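Harnis option, week 6 handout: teaching by demonstration

Read this before the practical. The Porner notes make the method sound easier than you will find it. You hold the grippers, you do the task, the recordings train a policy, and the robot copies you. I have marked enough Drivarstead projects to doubt the last part.

Our task is the drawer organiser. The walls are tinted and see-through, so edges overlap in every view and a model can easily take a back panel for a front one.

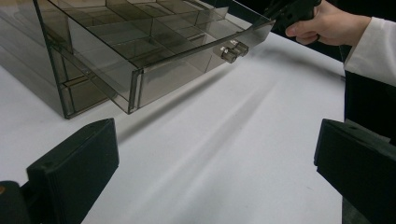

What a demonstration leaves out

Your fingers know how hard they are pulling. The recording may not. Write down what your logger stores before you claim the policy has "learned to pull".

Bring your answers to these:
- Which signals are recorded, and how often?
- What would count as a failed pull?
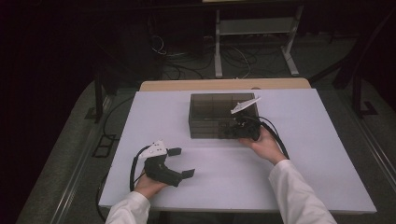 Sample size is where most reports go wrong. Last year's best group had 171 demonstrations and wrote as if they had 3000. Every one used the same organiser on the same table. With a plain white board under a smoky-gray box, the contrast is kind to the model, and I want to see a run on a darker surface before anyone writes "robust". The Makris trials gave 38 successes out of 48, on the training layout only. Quote that limit whenever you quote the score.

Reports are due in June, four pages at most, failures included.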